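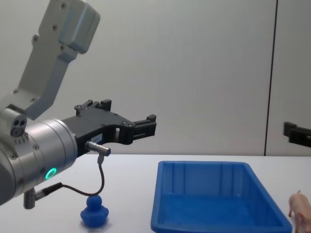 On May 27, 2022, Melahat Yüksel wrote:
> I tried the Zarier simulator with 400 shots and the decoder stops
> at round 357. Is it a memory problem, or do I read the log wrong?

Dear Melahat, dear all,

I had the same stop in November. In my case it was not the memory. The syndrome table was written with two ancilla qubits per check, and the decoder expected one -- it then reads past the last row.

Please set the ancilla option by hand and run again with the small code first. If it still stops, could you send me the noise file? I would like to compare it with mine.

Kind regards,
Pruvost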